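Naltach open day, anyone else go? (robots, drawers, queueing) 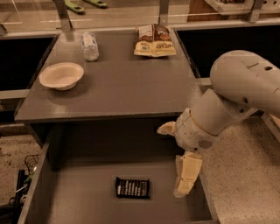 Drawer open, snack bar in, arm on the case.

mudlark_7
Went to the Naltach open day at the Mudgway unit on Tue 24 September. Two hours on the coach for a robot, a drawer and a snack bar. I have paid more for worse theatre. The bowl, the water bottle and the bag of snacks up on the table were all in the running too, according to the programme, but the drawer got most of my slot.

Brurnero_Bill
Is that it? My grandson does drawers.

mudlark_7
Does your grandson do them to a timetable, Bill?

Brurnero_Bill
He does them at 5am, unasked.

kettlefish
I thought it was good! Elsie Rakena did the talk for our group and she was very straight about what it's bad at — crinkly packets, mostly, and anything see-through. Somebody asked when it would do the washing up and she said "not October". Which October was left open.

tupp3nce
Disagree with kettlefish, sorry. The talk was fine but you couldn't hear it from the back, and the leaflet says "a home helper for everyone" over a price of 2000 a month. Everyone where?

kettlefish
That was the hire price for firms. Households is 1000, page 7.

tupp3nce
Oh well, I'll take a couple.

mudlark_7
In fairness I'd like to see Bill's grandson close the drawer again afterwards.

Brurnero_Bill
You've got me there.

DullnessResident
Does anyone know if they're bringing it to Dullness? We were promised a date and the hall has been booked out for bowls ever since.

kettlefish
Elsie said ask by email. Take a cushion if you do go, the benches are brutal.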